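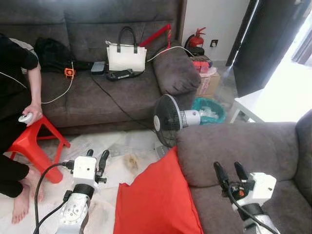
One reader of the draft objected that a town does not change in a single October, and that the people of Embridge only began to say it had once the newspapers had said it for them. The objection is a fair one and we have kept it in view throughout.

Before and After in Embridge: How a Closure Became a Dividing Line
Project report, submitted 11/25/21

Aim

The Drudmont works closed in October, and local writing has treated the date as a break ever since. Phrases such as "before Drudmont" and "since the works went" are used without explanation, even in pieces on school meals or parking. The project asks when this habit began, and whether it began in news reports or in letters from readers.

Material

We used the back issues of two weekly papers, the Embridge edition and the one printed for Fluvness across the estuary. Every item mentioning the works by name was entered in a single table, giving 2533 items. Adverts were left out. Reprinted items were entered under their first date only, and the Fluvness paper's habit of changing headlines between editions made this slow work.
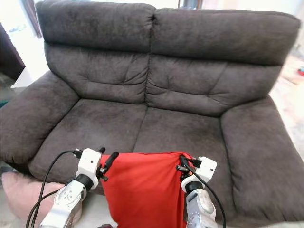
Method

A sample of 200 items was drawn from the table and read in full by two of us, working apart. Each item was marked as using the closure as an event (something that happened) or as a marker (a point from which other things are dated). Where our marks differed, the item was read again and discussed. Most disagreements concerned obituaries, where "he left Drudmont at the end" can be taken either way.

Findings

Use as a marker appears first in letters, mostly on bus services and shop rents. Reporters take it up later. In leader columns it then becomes fixed — the closure is no longer described at all, only referred to. The Fluvness paper follows the same order but more weakly, and it often pairs Drudmont with the sale of the Mosquera ferry yard. Embridge writers hardly mention Mosquera. 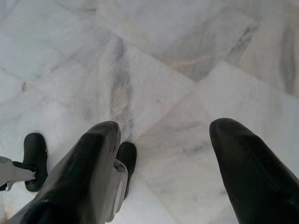 Figure 3. White marble floor, viewed from directly above.

Limits

Printed letters are chosen by an editor, so the first letter in print need not be the first one sent. We had no access to unprinted post. Talk in homes and pubs is outside the material altogether, and the reader's objection cannot be settled from newspapers alone. A later group could record interviews in both towns, starting with former Mosquera staff. The table and marking notes are stored with the department copy of this report.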